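30/10/2026

Dye notes, batch 41 (the madder again, sorry everyone). I swore I'd leave this one alone until March but Nele Weidemann dropped off more of the Fostley wool and I couldn't help myself!

So: 500 g of skeins, scoured last night, alum mordant this morning. I kept the pot well under a simmer this time, lid half on, and stirred with the long spoon whenever I remembered (not often enough, I was on the phone with Gunther about the invoice for a good stretch of it). Ground the roots finer than before. Gunther thinks the coarse grind is why batch 40 went so brown. I think it was our water, and we've been having this argument for 3 weeks now.

Pulled the first skein at lunch. Lovely warm brick red, a little streaky near the ties. Tied them too tight again!! Looser figure-eights next time, and cotton string, please, whoever bought that awful nylon stuff.

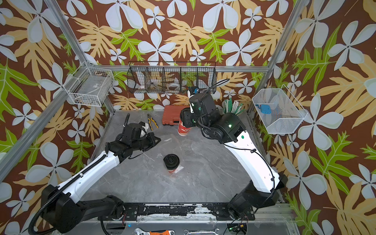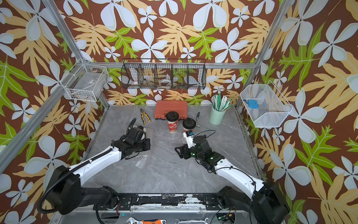
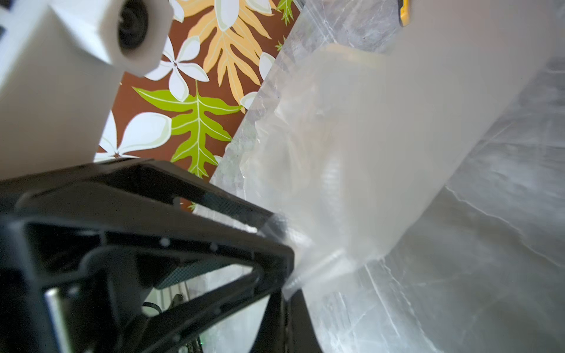 *Brown flowered wallpaper in the first two, clear plastic bag in the last two.*

Second skein went in with a pinch of chalk and came out brighter, closer to what Edeltraud wants for the Eden blankets. Third one I dunked in the iron pot for a minute and it turned a gorgeous plum (I want a sweater in it). Didn't weigh the iron. I know, I know.

Things still bugging me:

- pH strips are nearly gone, reorder
- the small scale drifts if you lean on the bench, so don't lean on the bench
- Hauke has my good thermometer, want it back

The exhaust bath still had plenty of color in it, so I threw in some scrap silk and turned off the heat. It can sit over the weekend. If anybody's in on Saturday, give it a stir and put the lid back on, and don't pour it out like last time, Eckhard!

Light test strips for the brick and the plum are taped in the south window, half covered with foil. Check in two weeks.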